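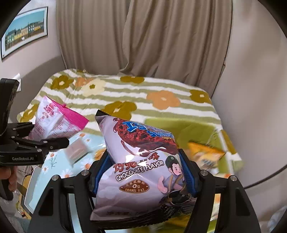 Kurzprosa | Aus der Werkstatt
Drucken | Per E-Mail senden

Der Greifer von Virnonier konnte alles, außer loslassen.

Im Protokoll hieß das »Öffnungsverzögerung«. Madalena Salgado hatte das Wort selbst eingetragen, beim ersten Mal mit 3 Sekunden, beim achten mit einem Fragezeichen. Inzwischen war es September, und sie trug das Fragezeichen ohne hinzusehen ein.

»Er hängt eben an den Sachen«, sagte Tsuji.

»Er hat 500 Gramm Grenzlast und keine Gefühle.«
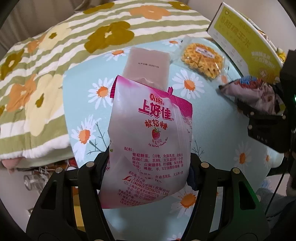
Milchbonbons, Erdbeere, fest im Griff

Gegen Mittag kam Schumacher von der Sicherheit, las die Betriebsanleitung vor – auch die Fußnoten – und streckte den Finger aus, um den Mindestabstand zu zeigen. Der Greifer nahm den Finger, sehr behutsam, und behielt ihn.

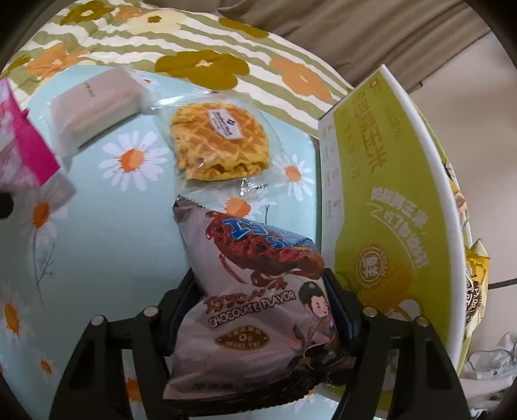 Der Notaus war tadellos. Er hielt alles an, auch die Öffnung. Etwa zwölf Minuten lang sprach Schumacher über Zuständigkeiten, dann bat er um einen Stuhl.

»Was schreibe ich?«, fragte Tsuji.

Madalena überlegte. »Öffnungsverzögerung«, sagte sie. »Und hol ihm einen Kaffee. In die linke Hand.«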